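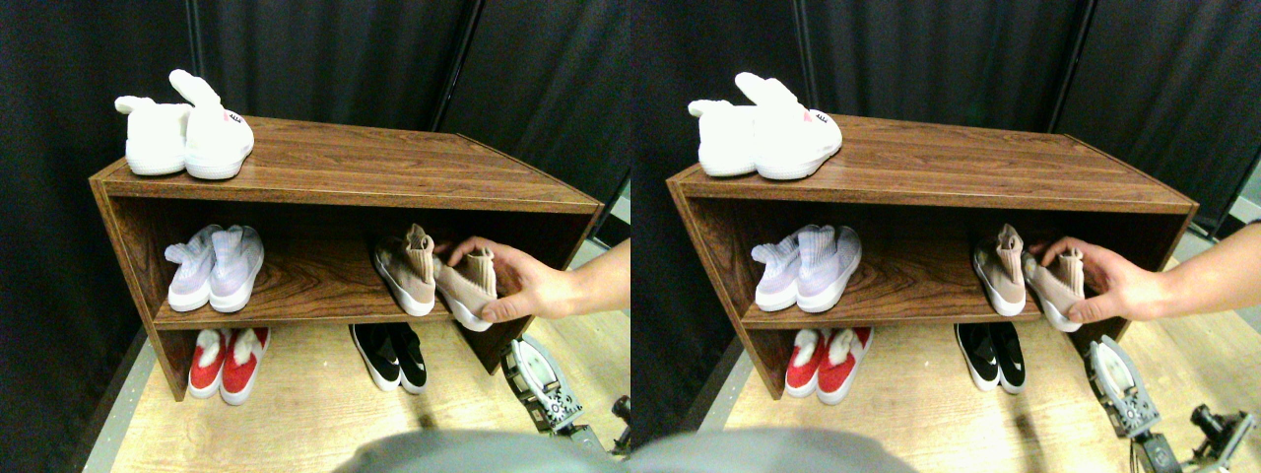
Five pairs, one low rack. Getting the beige ones straight.

Shoe rack post, as promised. Typing this fast, dinner's on.

So the hall pile got to me in April. Shoes by the door, shoes under the coats, one sneaker behind the radiator for who knows how long. Bought a low rack, the Kimstead, brown wood-grain one, no doors. Cost more than I wanted, spent less than I feared. Anyway. What works for us so far.

Measure first. Not the wall, the shoes. Line up the pairs you wear every week, toes out, and run the tape along them. I did it the other way round the first time and ended up with a rack that held three pairs and a glove.

Keep a gap on the middle shelf. I know it looks like wasted space. Leave it anyway. You need somewhere to get your hand in, and if you fill it the high knit collars get squashed and then they never stand up again. Pale pair left, beige pair right, air in between.

Toes out. Easier to tell which is which and you can grab by the heel. If you like heels out, fine, but then do ALL of them heels out.

Bottom level is just floor. On ours anyway. Good for flat stuff, low sneakers, slippers. Wipes clean in one go, lift the shoes, cloth, done. No board down there to trap grit. If your floor marks easily put a thin mat under, cut to size, 16 inches deep did it for me.

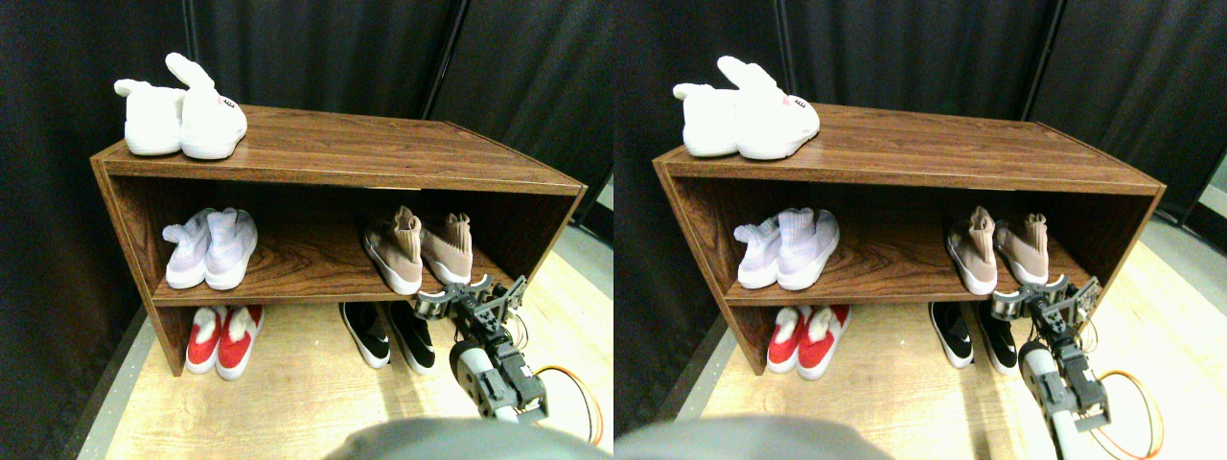
Top for the bunnies, knits in the middle, red and black down on the floor.

Top board. This is where it goes wrong in most houses. Mail, keys, a banana. My rule is one pair on top and it has to be somthing light and indoors-only. Fluffy slippers are perfect. Put them at one end and leave the rest of the top clear, and when you see a bill land there, move it right away. Ten minutes and it's a pile.

Fluffy stuff in general:
- never under anything that's been outside
- shake, don't brush, brushing mats the pile
- plush trim picks up floor dust so those get a shake too, once a week or so
- dry them away from the heater

Knit sock sneakers. Comfy, hopeless to store. The collars flop. Roll a thin sock, push it down into the ankle, takes two seconds and they stand up. Take it out before you put your foot in (yes). Don't lean the pair on each other for long either, the one underneath gets a crease.

Wet shoes do not go on the rack. Wood-grain finish or real wood, same rule. Tray by the door, newspaper inside, rack when dry. I had a white tide mark on my old shelf from one rainy weekend and it never came off, I tried everything incl. toothpaste.

Wiping down: barely damp cloth, along the grain, dry cloth after. The front edges get scuffed first so do those even if you skip the rest.

How many pairs? I said one each plus slippers. The rest in a box in the closet, labelled, swapped when the weather turns. Moaning for a week, then everybody forgot what was in the box.

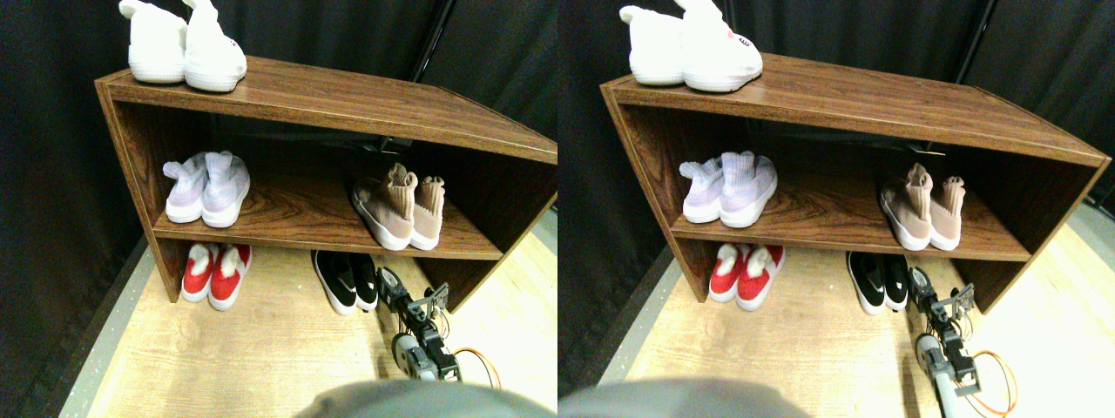

Danuta Ostrowski wrote in after the last post to say she gave up on swapping by season and goes by wear. Anything that hasn't left the rack in a month goes in the closet, anything you go digging for comes back out. Might be better than mine tbh. She also says put the heaviest pair at the bottom, always, or a light rack gets wobbly. Agree, and check your screws while you're down there. Mine needed a quarter turn after the first couple weeks.

Smell. Little bag of baking soda in each shoe overnight, old sock works, knot it. Empty the shoes before morning or you'll find out. Cedar's nice too but pricey.

Kids: show them once where each pair lives, then don't tidy it for them. Crooked on the right shelf still counts. I straighten mine at night, takes no time, but I don't re-do the whole thing.
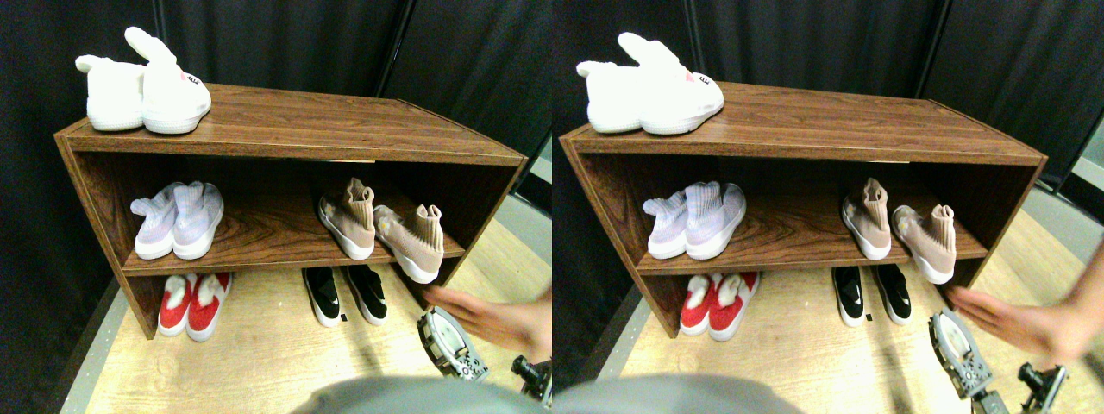

Roos Verschueren: We tried the sock in the collar trick and it does help, but tissue paper holds the shape better in the tall ones. Also my rack is open like yours and I'd say pull it a finger's width off the wall so the heels don't rub the paint. Do you do anything for boots?

Boots go on the tray, Roos, they're too tall for any of this. Will try the tissue. Next up the coat hooks, once I find the drill.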